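3.2 Table materials

Menus at the Villby site were kept in two forms. The main one was a printed sheet in a white plastic stand, with a heading for specials and sections for breakfast, lunch and dinner. Smaller cards, also printed, were stored in trays.
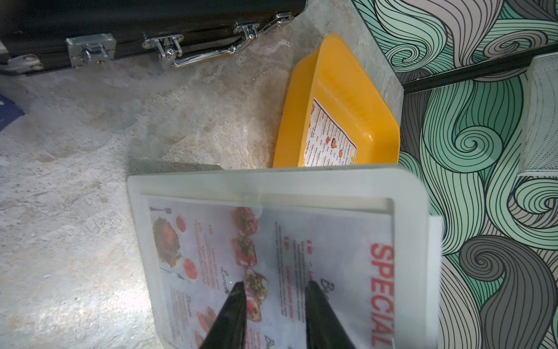

Figure 3. Menu stand lying flat, with a small menu card in a yellow tray behind it.

Staff wiped the stands at closing and replaced a sheet only when prices changed -- most recently in September. Awwad and Hou coded each sheet separately from its stand.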